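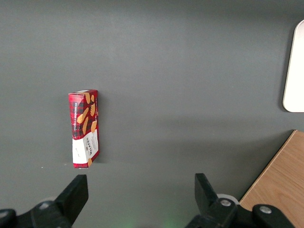 夜の喫茶「Chevalier」 中間報告(Jidaritz助成ご担当者さま)

2020年4月5日
報告者 Danuta Sowa

遅くなりました。締切ぎりぎりです。書式どおりの順番になっていないところがありますが、項目は全部入れたつもりです。足りなければ言ってください。いつもどおりサイトにも同じものを載せます。

■ いまどうなっているか

先に結論。店内営業は休止中。持ち帰りだけ続けています。夕方から夜の早い時間まで、窓口越し。夜十時まで開けるという、申請書のいちばん大事なところが止まっています。すみません。

申請時の計画は「駅裏の元洋裁店を改装し、夜に一人でも入れる喫茶をつくる。酒は出さない。軽い食事と焼き菓子、スープ」でした。改装は終了。保健所の許可も取得済み。二月の終わりに試験営業を始めて、三月の途中で席を半分に減らし、そのあと店内を閉めました。通しで夜営業ができたのは正味三週間ちょっと。短い。でもその三週間でわかったことがそれなりにあるので、下に書きます。

■ 改装・設備

厨房。シンクの位置でもめました。図面では奥の壁沿い、実際は排水の勾配が足りず、手前に移動。そのぶんカウンターが短くなっています。席にして二つ減。業者さんは最初「床を上げればいける」と言っていたのですが、床を上げると入口に段差ができるのでやめました。車椅子の方もベビーカーも入れるようにする、と申請書に書いた以上そこは譲れず。

オーブンは中古。扉のパッキンが傷んでいて、上段の奥だけ焼き色が濃くなります。天板を途中で回せば問題なし。パッキンは注文済み、入荷待ち。

冷蔵庫は予定より小さい型にしました。差額は換気のほうへ。換気扇は強いものに替えておいて結果的に助かりましたが、音が大きいです。夜の静かな時間帯だとけっこう気になる。弱運転にすると今度は玉ねぎの匂いが客席に残る。未解決。

照明は当初の電球が明るすぎて、本を読む人にはよくても、ぼんやりしたい人には落ち着かないと言われました。カウンターだけ明るく、奥の席は暗めに変更。電球代は消耗品費で処理しています。科目が違うようならご指摘ください。

看板は未着手。仮の紙を貼っています。雨でふやけるので三回貼り替えました。

■ メニュー

料理はJarosław Czarneckaが担当。スープは日替わり一種、370円。これは申請時の予定価格から動かしていません。動かしたくないです。夜遅くに仕事が終わって、何か温かいものを、という人が迷わず頼める値段、というのが最初からの約束なので。

出たもの、出なかったもの。

ジュレック(発酵ライ麦のスープ)。酸っぱいので警戒していましたが、よく出ました。二度目に来てまた頼む人が多い。種の管理が面倒で、店内を閉めてからは量が読めず、いまは週の半ばだけ。

玉ねぎのグラタンスープ。人気。ただし器ごとオーブンに入れるので持ち帰りに向かない。パンを別袋にして家で焼いてもらう形を試しましたが、チーズが硬くなると言われ、中断。

ビーツの冷たいスープ。冬に出すものではなかった。七月にもう一度やります。

林檎のケーキ。切り売り。最初は夕方に焼いていたのを、仕込みの都合で昼に焼くようにしたところ、夜には落ち着いて味がなじんでいて、そのほうが評判がよい。手間も減ってありがたい。

クロックムッシュ。注文が重なるとオーブンが詰まる。席が埋まった日に三十分お待たせしてしまった方がいて、お詫びしました。以後、同時に受けるのは四つまで。

コーヒーはRurkariの深煎り。焙煎所の都合で二週に一度の配達。紅茶は正直こちらが軽く見ていて、種類が少なすぎました。夜はコーヒーを飲めない人が思ったより多く、カフェインのないものをを増やしてほしいという声が続いたので、麦茶の温かいのと、カモミールを追加。麦茶がよく出ます。急須で出しています。

■ お客さん

試験営業から三月末まで、レジの会計は538件。持ち帰り込み。一件で二人分、三人分ということもあるので、人数はこれより多いはずですが、数えていません。申請書に「来店者数」で報告すると書いてしまったのですが、一人で厨房と客席をやりながら頭数をとるのは無理でした。会計件数に置き換えてもらえないでしょうか。ご相談。

時間帯は八時台が山で、九時を過ぎるとぱたっと減り、十時前にまた少し。最後のひと山は近くの病院と運送会社の遅番明けの方たちです。まさにこの人たちのための店だったので、いま夜を開けられないのがつらいところ。

女性一人が多いだろうと予想していましたが、年配の男性の一人客もかなり。カウンターの端が人気席です。新聞を置いてほしいと言われて、一紙とり始めました。これは自費。

話しかけられたくない人、話したい人、両方来ます。最初は全員に声をかけていたのですが、ある方が帰り際に「静かでよかったのに」と。それからは注文のときだけにしています。話したい人は向こうから話す。

苦情は三つ。換気扇の音、トイレの鍵が固い、ケーキが小さい。鍵は直しました。ケーキは切り方を変えて、値段は据え置き。換気扇は前述のとおり。

■ 持ち帰りに切り替えて

容器代が想定外でした。スープ用の蓋つき容器、問屋も品薄で、最初に頼んだ型は欠品。別の型にしたら蓋が甘く、袋の中でこぼれたと連絡が二件。代金はお返ししました。いまは蓋の上からもう一枚紙を巻いて紐で留めています。手間。鍋を持ってきてくれる方もいて、その場合は少し多めに入れています。

予約は電話だけ。ネット予約も考えたものの、手が回らず。電話は仕込みの最中に鳴るので、時間を決めて受けることにしました。午後二時から四時。守ってくれる人が半分くらい。

チラシは1000枚近く刷って、まだかなり残っています。店内営業の時間が印刷してあるため、そのまま配れない。持ち帰りの案内を手書きで足して、少しずつ近所のポストへ。刷り直しは予算がないのでしません。

焼き菓子の詰め合わせも始めました。林檎のケーキの端、バタークッキー、けしの実のロール。これが意外に動いていて、売上の穴を少し埋めています。贈り先の住所を書いて送ってほしいという依頼もありますが、発送は受けていません。割れるので。

■ お金

収支表は別紙。要点だけ。

改装費は予算内。設備は冷蔵庫と換気で相殺。消耗品は超過、理由は容器。人件費は未消化が出ています。夜の手伝いに一人来てもらう予定だったのを、店内を閉めた時点で止めました。決まっていた方には申し訳なく、三月分は約束どおりお支払い済み。

お願い。未消化の人件費の一部を、容器と家賃に回してもよいか。要項の「費目間の流用」のところを読みましたが、家賃が対象になるのか読み取れませんでした。大家さんには四月分の支払いを月末まで待ってもらっています。お返事は早いほうが助かります。急かすようで申し訳ありません。

領収書は整理中。Rurkariの二月分が一枚見当たらず、再発行を頼んでいます。

■ Plollettiとの連携

申請書に書いた、Plolletti(隣町のパン工房)との共同仕入れ。小麦粉とバターは始まっています。ライ麦はあちらの製粉が間に合わず、こちらで単独購入のまま。

パンの供給も受けていて、当初は毎日、いまは週三日に減。前日の残りのパンはラスクにします。それでも余るときはパン粉に。捨てたのは一度だけ、注文を書き間違えて倍届いた日です。私のミス。

合同の試食会は延期。会場にする予定だった公民館の調理室が閉まっているため、日程は組み直しようがない状態。中止にはしたくありません。

■ うまくいかなかったこと

まとめて書きます。

仕込み量。最初の一週間は作りすぎ、二週目は足りず、九時前にスープ終了の貼り紙を出した日もありました。遅番明けの方が貼り紙を見て帰られたと、あとで隣の店の人から聞き、これはこたえました。三週目からは、八時の時点で残りが少なければもう一鍋かけることにして解決。一鍋に60分みています。間に合う。

開店前の説明会に近所の方があまり来なかった。告知が遅かった。夜中にうるさい店ができると思っていた方もいて、開けてから一軒ずつ挨拶に回りました。順番が逆です。

帳簿。毎晩つけると書いたのに、三日分まとめてつけている日が多い。合ってはいます。

役割分担。Jarosławと私で、どちらが仕入れを決めるか曖昧なまま始めてしまい、バターが二重に届いたり、玉ねぎが切れたり。冷蔵庫の横に紙を貼って、決めた人が書く、に変更。いまのところ動いています。

■ これから

四月中 持ち帰り継続。看板をつくる(木の板はもう買ってある)。パッキン交換。容器の型を一本に決める。

五月、六月 様子次第。店内を開けられるなら、まず席を減らして八時まで。十時までの営業はそのあと。カウンターの間隔を広げると五席になる計算で、採算は厳しいです。持ち帰りと両方でようやく、というところ。

七月 冷たいスープ。最終報告もこの月の予定でしたが、夜営業の記録がこのままだと三週間分しかなく、報告として薄い。期間の延長が可能かどうか、要項にはなかったのでお尋ねします。延長の場合も増額は求めません。

視察の件、ご連絡いただいていましたが、店内に入っていただくのは今は難しいので、電話でもよければいつでも。午後二時から四時以外でお願いしす。

別紙 収支表、メニュー一覧、図面(シンク移動後のもの)

図面は寸法が一か所手書きです。読めなければ電話ください。

Danuta Sowa

シェア 23 | コメント 4件

コメント

まめ太
遅番の者です。ジュレック、週の半ばのどの日か決まったら店の前に書いておいてください。鍋持っていきます。

北口の住人
換気扇の音、うちは二階ですが全然気になりませんよ。玉ねぎの匂いはします。お腹がすきます。

k.m
ケーキの端の詰め合わせ、予約なしでも買えますか?電話がなかなかつながらなくて。

Danuta Sowa
k.mさん 電話すみません。詰め合わせは窓口に並べているぶんは予約なしで大丈夫です。早めの時間のほうが残っています。まめ太さん、書いておきます。

当サイトでは、利便性向上のためCookieを使用しています。閲覧を続けることで使用に同意したものとみなします。[同意する] [詳細]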